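About Jumora

Small shop, 6 people, one long room in Lotden. We teach robots by showing them. No scripts, no big code base — a person drives both arms by remote control, the robot records, we do it again. Then again.

Satish Nair started Jumora after years at Rodrigues fixing pick lines that broke each time a box changed size. Figured the folks who know the job should be the ones teaching it. Still thinks so. Still takes a shift at the controls most mornings.

What we work on: kitchen stuff, mostly. Bowls, cups, trays. Stacking, unstacking, sorting, setting out. Sounds easy. Try it with two fingers and no sense of touch.
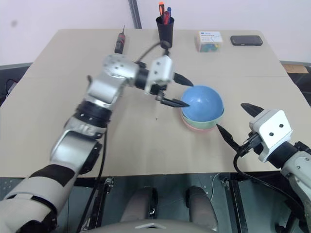 Both arms at the bowl stack, blue one upside down on top.

How a job goes. You send us the task and the items. We set up a table, pick an operator, and run demos till the moves look clean. Bad takes get tossed, or kept in a seperate folder if the mistake is useful. Our longest set so far was 334 demos for one client, Direrham, on a single tray layout. Took 29 days. Worth it, they came back in December with four more. 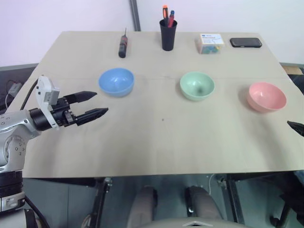

We switch operators halfway thru every set. People have habits — one goes wide, one goes slow, one always leads with the left arm — and a robot will pick up all of it if you let it.

New operators get paid training. Gaming background fine, no background fine too. Steady hands help, patience helps more.

Want a visit? Write first, the door is usally locked when we're recording.

Page updated 12 June 2025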